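Smart thermostat, month two, and other heating grumbles

Quick one today because I've got a train at 4 and haven't packed. A few of you asked for an update after I moaned about the heating on here, so. Update.

Background if you missed it. Flat's on the top floor, old building, electric heating, windows that whistle. I'd been running everything off one dial in the hallway with the numbers rubbed off it. Cold in the bedroom, tropical in the bathroom, no idea what any of it cost until the bill landed. Then the bill landed. 3,659 kilowatt hours since I moved in, and I am one person who owns a lot of sweaters.

So I bought the Amau. It's a little white thermostat thing with a round screen, plus separate sensors you stick in the rooms. I paid for it myself, no discount, no code at the bottom of the post, sorry. I'd looked at the Manurung too, which everyone on the forums seems to love, but it wanted a wire I don't have in my wall and my landlord is not a fan of holes.

Install. The box says 20 minutes. It took me an afternoon, and I'm counting the hour I spent looking for the breaker panel, which is behind the coats. The wiring bit was fine once I'd taken a photo of the old dial. Take the photo. I nearly didn't. The backplate went on slightly crooked and I've decided I can live with it.

Then the app. Ugh, the app. It wanted an account, then my email confirmed, then it wouldn't find my wifi, then it found my neighbor's. Turned out to be a 5 GHz thing, same as every gadget ever. Switched the router over, thermostat connected, switched the router back, thermostat sulked. I gave up and gave it its own network. It's called Iller, for reasons that made sense at midnight.

What I like, now I've lived with it:

The schedule. Boring but it's the whole point. Heating comes on before I'm up, goes off when I leave, comes back on for the evening. I used to leave it running all day so I wouldn't come home to a fridge. I don't do that now and I haven't really missed it.

The room sensors. The one in the bedroom told me what I already knew, which is that it's freezing in there. But it also showed me when. It drops like a stone after two in the morning. Bought a fat draft excluder and a roll of foam tape for the window, cheapest fix in this entire post, and the graph got a lot flatter. I look at the graph too much.

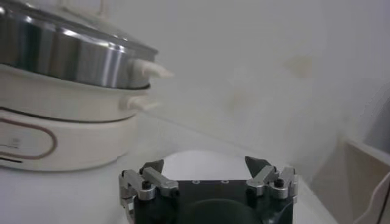 Turning it down from bed. Lazy, yes. Don't care. My rule is 19 degrees overnight (I set it to Celsius by accident and never changed it back, my brain has adjusted) and if I wake up boiling I can knock it down without getting out from under the covers.

What I don't like:

The away mode. It's meant to use your phone to work out when you've gone out. Mine decides I've gone out when I'm in the shower with my phone in the other room charging. No clue why. I've had it cut the heat on me twice with shampoo in my hair. There's a setting for how far away you have to be and I've pushed it as high as it goes, and it's better, but I've mostly just switched it off and stuck to the schedule.

The notifications. Do I need to know that my home is comfortable? I do not. You can turn them off one at a time, in a menu, inside another menu. Did that last Saturday with a coffee and felt like I'd done my taxes.

The monthly report. It gives you a little leaf if you've done well. I want numbers, not a leaf. You can get the numbers but you have to export them as a spreadsheet, and the dates come out backwards.

Oh, and the screen lights up when you walk past it. Fine in the day. At night it's like someone opened the refrigerator in the hallway. There is a dim setting, I found it after three weeks, it's under Accessibilty and not Display. You're welcome.

Is it saving money? I think so. The last bill was lower, but the weather's also been warmer, so I'm not going to sit here and tell you it paid for itself. My friend Benedicta Ayaaba has had hers for two winters over in the Avon building and reckons she's seen a proper difference, but she also got new windows, so who knows. I'd like a full cold season before I say anything firm. Ask me again when I've had one.

If you rent, ask first. I emailed my landlord with a link and a promise to put the old dial back when I leave, and he said yes in one word. The dial is in a sandwich bag in the drawer with the dead batteries. I've labelled it. I did not label the screws, which are somewhere in the same drawer, probably.

A few people asked in the comments about privacy. Fair. It knows when I'm home and when I'm asleep, and that's a bit creepy if I think about it for long. I went through the settings and turned off the data sharing, the "help us improve" thing and the voice assistant I never set up. I also changed the password from the one I use for everything. Do that even if you do nothing else on this list. And turn on the two step login, it's under Account, takes a minute.

Next on the list is smart plugs. I want one for the lamp in the living room so it looks like I'm in when I'm away, and maybe one that measures what the old space heater pulls, although I suspect I'd rather not know. If you've got a plug you like that doesn't need yet another app, tell me. I've already got a folder on my phone called House and it's full.

Also still looking for curtains that are actualy lined and long enough for the bedroom window, which is a stupid size. Recommendations please, nothing beige.

Right, train. The heating's set to away until I'm back in June. By hand this time.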